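Every forum thread about two-arm rigs ends with someone saying stacking is easy. I don't believe it, and after roughly 101 attempts on our shared workshop table I believe it less. Use what follows to set up a bowl-nesting test you can trust, and ignore any success rate that comes without one. 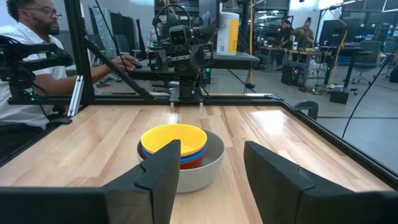
*By Esteves | July 4, 2020 | Filed under: Workshop builds*

## What you need

- A wooden top with an extrusion frame round it
- Two arms that can reach the middle from opposite sides
- Plastic bowls in different colours, plus one wider bowl to nest them in
- A wrist camera, and an overhead one if you can get it

I run the Mumov scripts. The Hokitz ones promise automatic calibration, and I've yet to see it survive a knocked clamp.

## Setting up

1. Bolt the arms to the rails and tug the cables through full travel by hand.
2. Spread the bowls out. Don't put them back in the same spots each time, or you'll be testing the arm's memory.
3. Park both grippers open, just clear of the wood.
4. Check that the overhead view takes in all the bowls before you start.
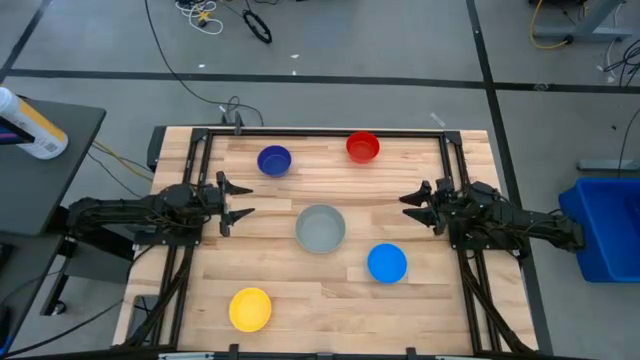
*Bowls spread out, both grippers open.*

## Running it

Start at a slow speed. Pick by the rim, lift, pause, then lower into the wide bowl. If a bowl lands tilted, count it as a miss. Plenty of people don't.

Change the layout every 3 runs and write down each failure, including the dull ones. Our log has 1610 lines and most of them are rim slips. I'll try softer fingertips in October, without much hope.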